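The Tenant in the Junk Drawer

By Paora Ellery

Every home has one drawer that will not open all the way. Ours is to the left of the stove, and it has been stopped at the halfway point by a soup ladle since we moved to Skonville. I don't cook soup. The ladle came with the house, and I've come to think of it as a tenant with rights.

In January my landlord announced he was replacing the kitchen cabinets, and would we please have everything out by the end of the month. He said it lightly, the way a dentist says "little pinch." So I emptied the drawer, with a butter knife and some language, and then I did what people do now and hired a man to tell me what to throw away.

His name is Damian Tomaszewski and he runs a two-person outfit called Stemine, which clears, sorts and (his word) "rehomes" the insides of other people's houses. He arrived with no clipboard, which I respected, and asked for coffee, which I could not make, as the filters had been packed by my husband in a box marked MISC 4.

Tomaszewski has a theory about junk drawers. They're where a household keeps its intentions. The spare key is for a neighbor you meant to befriend. The picture wire is for a picture. He once cleared a place out on Gurnov Road where the owner had saved 329 twist ties in a coffee can, and she knew the number, and she asked for them back.

I told him we weren't like that. He held up a bag of takeout soy sauce and waited.

One Bin, One Tube

The method is simple enough to be insulting. You get a clear bin. You put into it only what you have used in the past year. You do not get a second bin. Anything that is a tube, a can or a bottle gets looked at separately, on a table, in good light, where it can't hide behind the batteries. 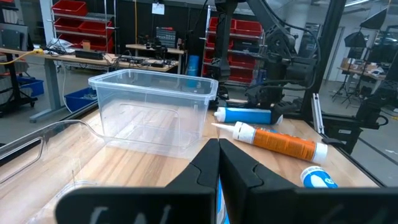
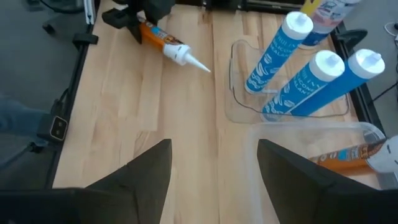 A clear bin on one tabletop, a tube of sealant on another stretch of wood.

What We Kept

Tubes are the worst of it, according to Tomaszewski. People buy one to fix one thing, use an inch and a half, and then keep the rest for a decade out of respect. I had 11, if you count toothpaste. Most had set hard enough to drive a nail, and I know that, as the hammer was in MISC 4 too.

The soy sauce went. So did a manual for a Szulc bread machine we sold in our old apartment, and a key I'm fairly sure opens a bicycle lock in another state. I kept the tape measure, the good scissors, the bad scissors, and 26 birthday candles, which is fewer than I need and more than I'd like to look at.

The bill was $1,014 for the whole house. My husband read it twice and asked if we could have the twist ties.

The new cabinets are in. The drawers glide shut by themselves with a small sigh, like a waiter who has heard your order. I put the ladle in first.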